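Residence Room Set-Up Guide
Reading time: 6 min

We use cookies to improve your experience on this site. By continuing to browse, you accept our use of cookies. Manage preferences

Section 4: Bedding, Hanging Storage and Laundry

This section applies to all furnished rooms in Medero House and the Hirnton Annexe. It sets out how a resident is to make up the bed, assemble the garment rack and use the shared laundry on each floor. Residents should complete Steps 1 to 6 before unpacking personal belongings. Tools are not required for any step except the tightening of rack fasteners, for which a hex key is supplied in the welcome envelope.
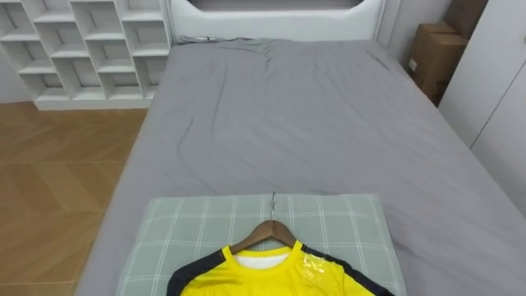
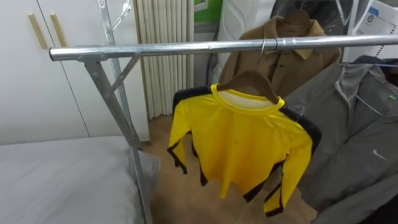
4.1 Before you begin

Check the contents of the room against the inventory card. The card must be signed and returned to the residence office by 4:00 p.m. on the day after arrival. Items reported missing or damaged after that time may be charged to the resident's account.

Each room is issued with one mattress protector, one fitted sheet, one quilt and one garment rack kit. Pillows, pillowcases, towels and hangers are not supplied. Residents arriving from overseas may purchase a linen pack at the office.

Note: Rooms on the ground floor of the Hirnton Annexe have built-in wardrobes and are not issued with a rack. Residents of those rooms should proceed directly to 4.4 after making up the bed.

4.2 Making up the bed

1. Remove the plastic cover from the mattress and place it in the soft plastics bin beside the lift. Do not leave it in the corridor.

2. Fit the mattress protector with the care label at the foot end. The elastic must pass fully beneath all corners.

3. Fit the sheet over the protector, starting at the head of the bed. Draw the sheet towards the foot and smooth it by hand from the centre outwards.

Caution: Do not move the bed away from the wall without assistance. The upholstered headboards are fixed to the base with two brackets and may loosen if the bed is dragged by the headboard. Report a loose headboard to the office and do not attempt to refit it.

Upholstery is to be cleaned with a dry cloth or a vacuum cleaner brush only. Bleach, stain sprays and scented fabric products will mark the covering, and the cost of replacement will be recovered from the resident. Vacuum cleaners may be borrowed from the office on presentation of a room key.

4.3 Assembling the garment rack

Racks are supplied by Noiphan under the residence furnishing agreement. Kits issued before March differ slightly in the foot assembly – refer to the printed leaflet in the carton if the parts do not match these steps.

4. Lay all parts on the floor and attach the feet to the uprights. Tighten by hand only at this stage.

5. Join the top bar to the uprights and check that the bar is level. Once it is level, tighten all fasteners with the hex key, working from the feet upwards. Over-tightening may strip the thread.

6. Place the rack on a flat section of floor, clear of the door swing, the heater and the smoke alarm. A gap of at least one hand's width should be left between the rack and the wall so that damp air does not settle behind clothing.

Caution: The rack is intended for clothing only. It must not be used to support suitcases, bicycles, exercise bands or fairy lights. Heavy coats should be spread along the full length of the bar. A rack that leans or sways under load is to be emptied and the fasteners checked before further use.

Note: Residents who do not wish to keep the rack may return it, complete and in its carton, during the first fortnight. Part-assembled racks will not be accepted.

4.4 Drying clothes in rooms

Clothing may be aired in rooms, but the drying of full wash loads is not permitted. Moisture from wet laundry has caused mould on ceilings and window frames in both buildings. Where a small number of items must be dried in the room, open the window to the first stop and keep the door closed. Do not place clothing on or over the heater at any time.

Woollens and knitted items should be dried flat on a towel. Shirts may be dried on hangers, with the collar fastened and the seams pulled straight while damp.

4.5 Shared laundries

Each floor has one laundry, open from 6:00 a.m. to 10:30 p.m. The washers and dryers are operated by Conico and accept the residence card only. Cash and coins cannot be used.

a) Check all pockets before loading. Tissues, pens and earphones account for most blockages.
b) Fill the drum loosely to no more than three-quarters.
c) Use liquid detergent in the marked drawer. Pods are to be placed directly in the drum.
d) Clear the lint filter before and after each dryer cycle. This is a fire safety requirement.
e) Remove the load promptly when the cycle ends. Clothing left in a machine may be placed in the baskets provided by the next user.

Quilts and mattress protectors are not to be washed in the floor laundries – the large-capacity machine in Room 107 is reserved for this purpose and can be booked at the office. Allow two hours for a quilt, including drying.

The residence accepts no liability for clothing lost, shrunk or discoloured in shared machines. Faults should be reported using the number displayed on the machine, quoting the code shown on its panel.

4.6 Enquiries

Questions about this section should be directed to Yatziri Ventura, Residence Services, at the Medero House office. Requests for replacement parts, including rack fasteners and end caps, must state the building, floor and room number.

Section 5: Kitchens and Waste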